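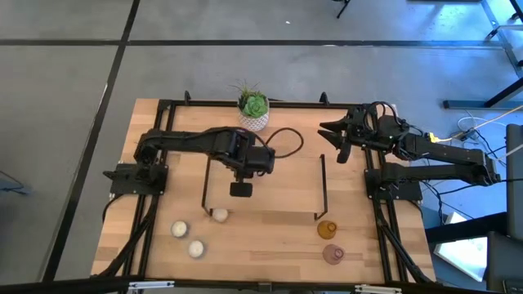 Light wood tabletop with the grain showing, on a gray concrete floor

Pernby Hardwax Oil, Clear Matte

I make and sell exactly one finish for tabletops, so you'd better believe I'm picky about it! Pernby is the clear matte oil I started mixing after a glossy varnish made my own kitchen table look like a bowling lane. It soaks in, it dries flat, and the grain still looks like grain.

Pale woods are where I like it best. A lot of oils turn them orange and this one only warms them up a little (do a test patch on the underside anyway, please — every board is different).

How to use it

Sand to 181 grit if you have the Zatham sheets, or whatever you've got close to that. Vacuum well. Wipe on a thin coat with a lint-free cloth, wait 9 minutes, then buff off everything that hasn't soaked in. I mean everything, or you'll get sticky spots and you'll be emailing me about them. Leave it overnight and go again. Most tables want two coats, and thirsty old ones want three.

Lay used rags flat outside to dry before you throw them out. Oily rags in a heap can catch fire all by themselves.

Sizes and colors

Small can or large can, clear matte only. I keep getting asked for a white-tinted one and I'm working on it, but the test batches keep going streaky on me, so no promises before May.

Goes well with

Gemier buffing pads (the soft ones, the green are too scratchy) and Kettani table soap for weekly cleaning. Skip the vinegar sprays — they dull the finish pretty fast.

Cans ship by ground only. If yours shows up dented, send me a photo and I'll get another one out to you.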